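Recording Garment Handling with a Hand-Held Gripper: Procedure for Laundry and Linen Staff

Revised May 23, 2021. Maintained by Dzifa Adjei, Hutinness linen services.
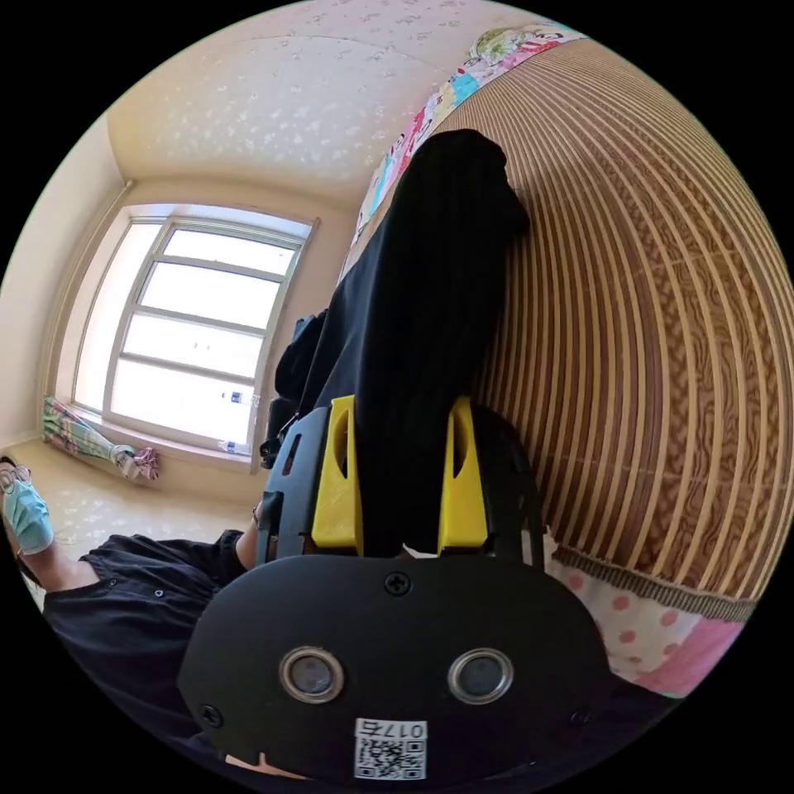 The folding line at Rivier is due to take over part of the sorting work in August, and staff on the linen teams now spend part of each shift recording garment handling for it. A recording session replaces hand folding for its full length; do not schedule both. The hardest items so far are dark ones. A black garment held between the yellow fingers shows up well against a tan bamboo mat, but where it passes close to the black housing the outline is easy to lose. Work dark items over a light or patterned surface.

Before you start

Read the number on the white label below the two sensor windows and enter it in the session sheet. The unit with label 0175 is entered as 0175, leading zero included. Wipe both windows with a dry cloth. Check that the screws on the housing are flush.

Recording one item

1. Lay the item down unfolded. Leave one end within reach.
2. Start the recording and hold still until the tone sounds.
3. Close the fingers on the edge of the fabric. Take a single layer where possible.
4. Lift slowly. If the far end bunches, keep going. Bunched items are valid data.
5. Place the item, open the fingers, and stop the recording.

A dropped item is logged as a drop and kept. Do not delete it.

Workload

The limit is 60 recordings per person per shift. Folding quotas are reduced to match, and Roya Nikzad adjusts the sheet at shift change. The first target was 1,000 accepted recordings; the current one is 2,000. Of the last batch returned by Distoden, 56 were rejected, mostly for starting before the tone.

Changes to job duties

Recording is paid at the folding rate plus the training supplement. Staff who complete the course with Jianguo Wan may move to line supervision when the sorting work transfers. Those who stay on hand folding keep delicates, repairs and anything with straps or loose trim. Wrist or thumb pain is reported the same day, and the person goes back to folding or counter work until cleared.

Return the gripper to the charging shelf with the fingers open.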